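### 4.2 Clearing a mixed bin

Tidying a toy box is a chore most five-year-olds can manage, and we were delighted to find how much it still has to teach a machine. Our arm picks from a gray metal bin with a sloping panel inside — a layout that lets small things roll into awkward corners. 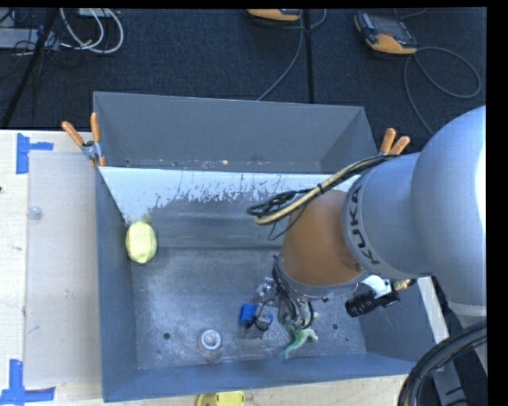 **Figure 3.** KUKA arm reaching into the bin.

Soft, lumpy shapes went well from the start. Clear ones remain the exciting problem, and Section 5 takes them up using the Laltov grasp planner.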